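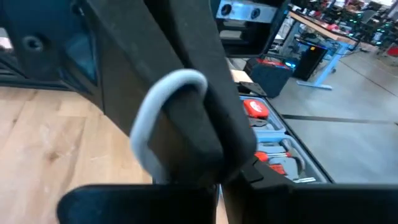

Foam inserts are the part of a tool case that ages worst, and this month I finally dealt with mine. The usual complaint is that moulded foam only fits the tools it was moulded for, so the first replacement you buy has nowhere to live. I have found the opposite problem to be more common: the cut-outs are a good fit when new, and then the edges soften and everything migrates. With the case lying open on the floor I went through it one compartment at a time. The red tape measure near the top has a round body and its position gives no trouble. The claw hammer and the red-handled tool lower down are where the design matters, as the long items need a slot that holds them along their length.

My method is simple. Take out one tool, look at the walls of its slot, and press the foam with a thumb. If it springs back, leave it alone. If it stays dented, that slot needs packing. I use offcuts of closed-cell foam, sliced to 4 mm and glued to the side wall only. Gluing the bottom raises the tool, and a raised tool meets the lid before the catches do.

For glue I tried two kinds. The first was a solvent contact adhesive from Sivach, which melted a neat trench in the test piece within a minute. The second was Draltier's water-based one, slower but harmless. It wants a good 80 minutes before you put any load on it, and longer in November in an unheated garage. Radek Bednárik uses double-sided carpet tape and reports no failures, though his case spends its life on a shelf and mine goes up and down stairs.

Cutting is best done with a long snap-off blade, fully extended, in slow single strokes. A short blade tears. Foam dragged by a blunt edge leaves a ragged face that sheds crumbs for weeks, and the crumbs end up in the tape measure, where they get wound in with the blade. I change the segment more often than seems reasonable.

Finger room is the other thing manufacturers skimp on. A hammer head sitting flush in its recess is hard to lift out, particularly with gloves on. I cut a half-moon beside each of the heavier tools, large enough for two fingers. Keep it away from the neck of the handle, where the wall is thinnest - I split one there on an older case and had to pin it with cocktail sticks until the glue took.

Weight is worth checking as well. Packing and glue together added 287 g to mine, more than I expected, most of it adhesive I had put on too thickly. Next time I would use a notched spreader.

Still to do: the lid. It has no lining at all, and small items can hop out of shallow slots if the case is carried upright. Danica Hubáček suggested convoluted foam, the egg-box sort, with the peaks trimmed over the hammer. I have a sheet of it on order and will add measurements once it is in.

4 comments
Share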